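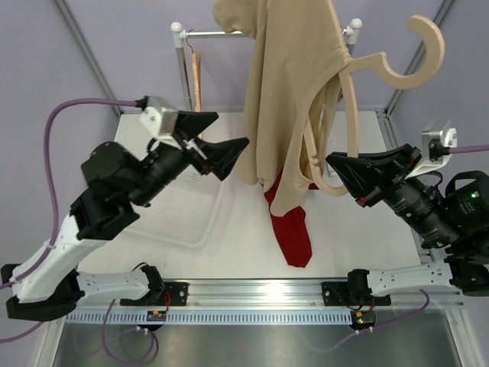 According to Esi Nyarko, the students in her club had the Miltura cell picking up hangers by the second meeting, and garments took until April. She would order the two-arm version again and skip the single.

Miltura Two-Arm Garment Cell, club edition
Item no. 624

Bench enclosure for student teams working on hanging and folding tasks. Two arms, each with a two-finger gripper and a camera on a bracket above it. Arms mount to the front rail. Clothes rack at the rear.

Work surface: white
Rack rail: 900 mm
Wooden hangers: 11
Garments: not included, use club stock
Price: $1,984, arms sold separately

The Gilbert lesson pack covers gripping a hanger at the shoulder, threading one side of a garment, and returning the hanger to the rail. Teams entering the Brestell student round need the rack fitted.

Spare parts and school orders: Pascal Roussel, Fonder.
Page revised January 17, 2025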